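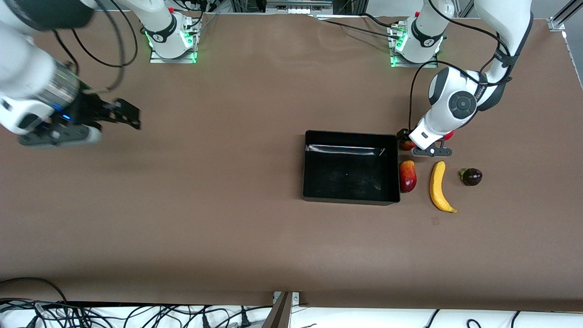
Slide 1. Brown paper, black tray, small red apple.

Leave slide 1 up while people sit down. Don't start until the door's shut, the hallway at Dandeck is loud.

Hello, thanks, coffee is at the back. Talk is called "Cover the Table First." Half an hour, then questions. If I run over wave at me.

Who I am, quick. I set up sorting and packing tables for small fruit sellers. Mostly apples, pears in a good year. Started at Prornelley packing gift boxes, then Stidach, now whoever calls. Not a designer. Learned it by having bad tables.

OK the slide. Look at the paper first. Plain brown, smooth, matte, covers the table. Small red apple by the tray and your eye goes right to it. Ask the room: what did you look at first? (Usually the apple. If somebody says something else fine, move on.)

PART ONE, THE SURFACE

Why matte. Shiny tabletops bounce the overhead lights right back at you. You tilt your head to see past the glare, do that all morning, sore neck. And you miss bruises. A soft bruise on a red apple is a slightly duller patch and that's it. Glare eats it.

Why brown. We tried white at Stidach. Looked great for an hour. Every smear showed and people kept stopping to wipe. Green was bad, leaves vanished on it. Brown is boring, good.

Patterned tablecloth story here IF the room is friendly. Short version: checkered cloth, red and white, small red apples, we lost track of which ones had been checked. Had to do the whole crate again.

How to lay it:
- wipe table, let it dry. really dry
- roll out longer than you need, cut after
- tape the underside of the edge, not on top. Tape on top catches sleeves
- smooth from the middle out
- leave it overnight if you can, the curl goes out of it

We buy Suksawat rolls, the heavy one. Thin stuff tears the first time a crate corner drags over it. Any heavy kraft will do, I don't get a cut.

When to change it. Wet patch, change it. Torn, change it. Otherwise I flip it once and use the other side. Somebody always asks about cost so say it now: the paper is the cheapest thing in the building.

Also you can write on it!! Pencil right on the paper, by the edge. Variety, crate number, start time. Then when you tear off the sheet you have your notes for the morning. I've kept sheets from August and gone back to them in winter. (Hold up the folded one. It's in the blue bag. DON'T FORGET THE BLUE BAG)

PART TWO, THE TRAY

Back to slide 1. Tray is shallow, open, black. Sides lean out a little. That's all I want from a tray.

Shallow so fruit doesn't stack. You stack apples in a deep bin, bottom one gets it. Stems poke neighbors too, people forget stems. One layer, always one layer.

Sides leaning out = your knuckles clear the edge when you set something down. Straight sided box, you end up dropping the last inch. An inch is plenty to mark a ripe one. Do the drop with the apple from my bag. No, put it down gently, THEN say what the drop sounds like.

Dark color. Against brown paper you know where the tray stops and the table starts without thinking about it. At Prornelley we had tan trays on tan paper, people set fruit down half on the rim. Sounds silly until it's hour three.

Where it goes. Not dead center. A little to one side so there's open table left for looking at things. On the slide it's slightly right of center. I'm left handed so I'd swap it for me, but try both. Everybody has a side they reach to, ask them before you tape anything down.

How many trays. 2 on the table at most. One filling, one waiting. Third one always turns into a parking spot for phones and tape guns and someones gloves.

PART THREE, ONE AT A TIME

The habit part. Slow down here, I always rush it.

One apple in the hand. Look at the stem end, turn, look at the bottom, turn once around the side. Then decide. Tray or reject crate. Don't put it back on the paper "for later." Later pile is how you end up handling everything twice, and every time you handle it you can hurt it.

Small apples are harder, worth saying. People trust them more, toss them around more. Same skin. A little one rolls off a flat table quicker too, so check the table's level. Put an apple down, let go, watch it. If it wanders shim a leg.

Numbers, one slide only, don't linger:
- Stidach, before paper and shallow trays: lost track honestly of how many came back, nobody was writing it down. CUT THIS, just say we didn't record it
- First season after: 578 boxes out, 3 came back for bruising
- Used around 800 feet of paper that season, that's sampling tables too

Not a study. Different fruit, different crew, better weather. Say that clearly, last time somebody quoted it back at me as a fact.

PART FOUR, END OF THE DAY

Short. Tray gets washed and dried and turned upside down. Not stacked wet, they stick together and smell by morning.

Paper: sweep crumbs and leaf bits to the middle, fold the long sides in, then roll. Whole mess goes with it. Pull the tape off first if you're composting. Clean strips go in the box bottoms as padding.

Leave the table bare overnight if there's been juice. If not, put the new sheet on before you go home. Coming in to a table that's already covered, I like that more than I can explain.

IF TIME: pears. Same paper, but line the tray with a folded towel, and stems all facing the same way. Pears ripen from the inside so you can't tell by looking, press near the neck. Thumb, not nail.

IF NO TIME: skip pears, go to questions.

Questions I usually get:
Newspaper instead? Ink comes off on damp fruit. No.
Cloth? Fine if you have laundry. Lint sticks to waxed ones.
Rubber mat? Grippy, nice, but hard to clean in the little grooves. Put paper on top of it, works well.
Can kids help? Yes, give them their own tray, lower table.
Eggs? Never done eggs. Ask somebody else.

Put slide 1 back up for questions. Handout is by the coffee, one page, tray sizes on the back. The Dandeck folks need the room at 4 so pack up my stuff while I talk. Blue bag, apple, paper roll, extention cord.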